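4.3 Registering a New Item in the Celivent Store Manager

Follow the steps in this section for each new bag, scarf or garment before it is offered for sale online. A user account with Editor rights is required.

1. Sign in and select Catalog, then New Item.
2. Enter the item number. Item numbers have four digits, as in 3834 or 1151. Leading letters are not accepted.
3. Select the brand from the list. If the brand is missing (for example, Erevetti or Petrauskas), contact the catalog administrator. Do not type it into the Title field.
4. Enter the color, the main fabric and the lining as printed on the supplier sheet.
5. Enter the length, height and width. Leave a field blank if the supplier gives no figure. 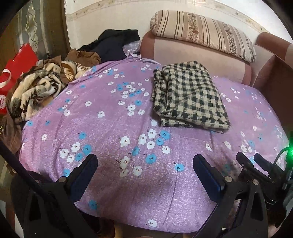 6. Write the description. The limit is 310 characters, including spaces. Text beyond the limit is not saved.
7. Select Save as Draft. The item appears in the Pending list.

Note: Drafts are kept for 7 days. A draft that has not been submitted by then must be entered again.

Caution: Changing the item number after submission breaks the link to stock records held in the Kalisitz warehouse module. Cancel the item and register it again under the correct number.

Prices are not entered at this stage. See Section 4.4 for price lists, sale periods and store-exclusive items.

Section owner: Ilango Krishnan, Catalog Administration
Last revised: April 2024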